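Two-finger gripper for plates and fruit: do I need two different sets of fingers?
Posted in Grippers and End Effectors

Felicidad Layug
Hello all. I am comparing fingers for a table setup with two arms. Both arms now have the same black two-finger gripper. The tasks are plates in a rack and small round things like an apple. I have the Grevley pads and I can also buy the Sketier ones, but my budget allows only one kind this month. 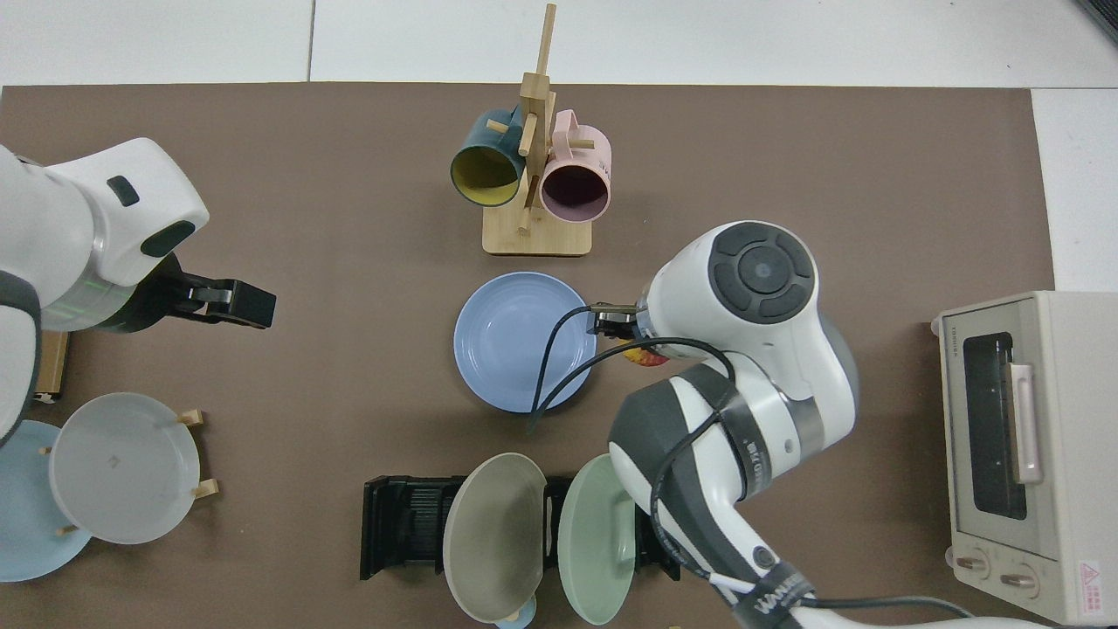
Can one pair of flat fingers hold both a plate rim and an apple?
Flat fingers can do both if the pads are soft and you set the force separately for each object.

That is what the Grevley manual tells me, but I would like to hear from people who tried. My worry is the plates — a rim is thin, and a small angle error makes the plate turn in the fingers.
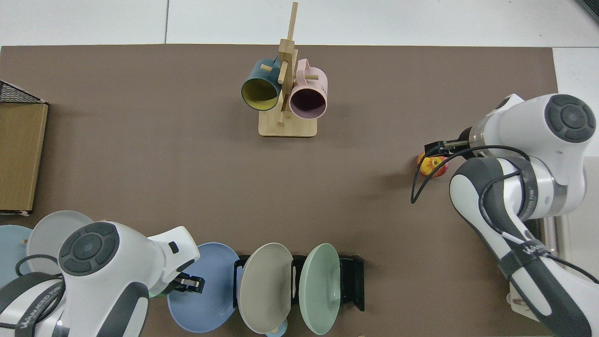
I use the same closing speed on both sides, and I would prefer to keep one controller profile. Is this a mistake?

Vojtěch Bartoš
I tested both kinds of pads on Monday, 100 grasps with each. For the apple I saw no difference worth money. For plates the Grevley pads were better, they turned the plate six times and the Sketier pads more often. Please make two profiles, it is a small work.
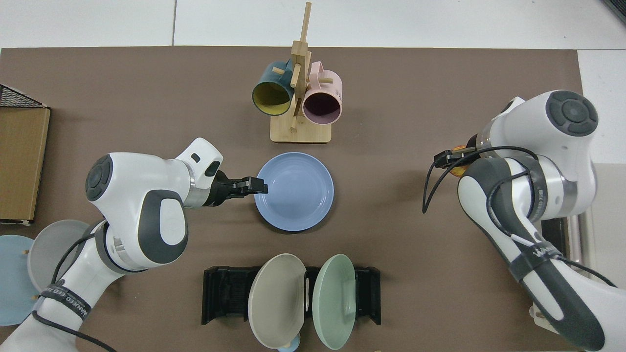 Two arms, plate rack and mug tree on the brown mat

Also check your approach. I come to the rim in line with the plate, close slowly, wait a little, then lift. When I lifted immediately, the camera at the head showed the plate already moving in the fingers.

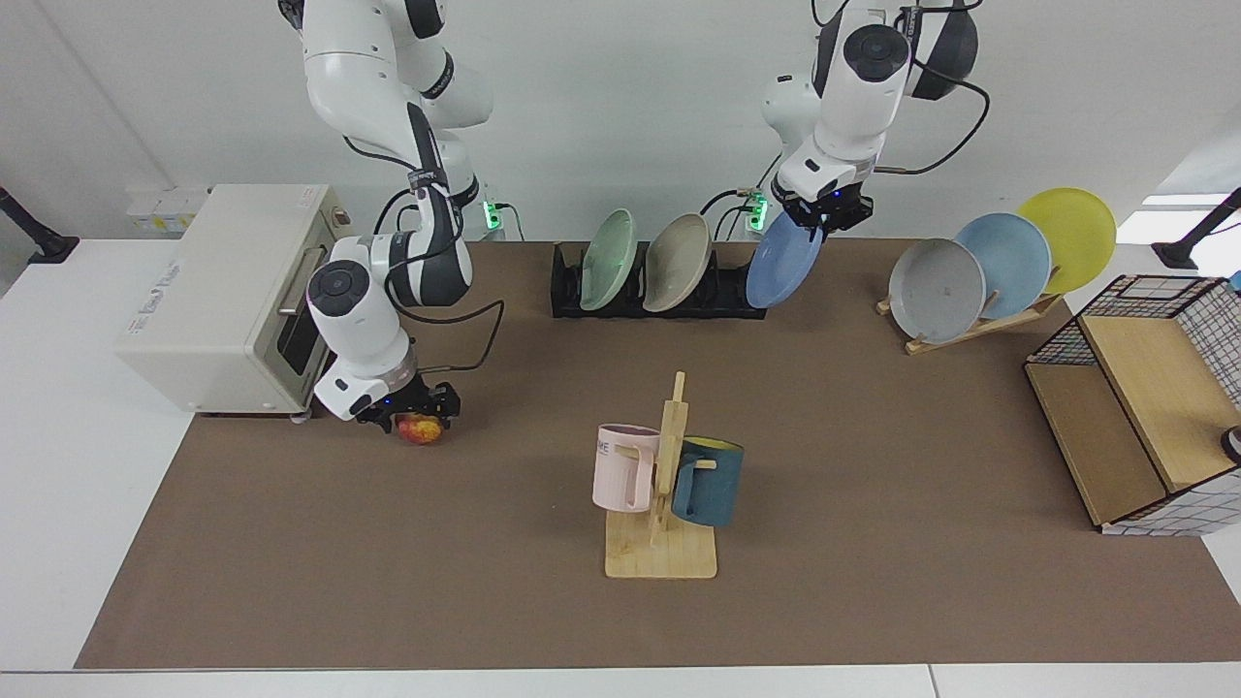

Reply from jemberg_user
just get the Sketier, they are cheaper. never had problem with mine but I only pick boxes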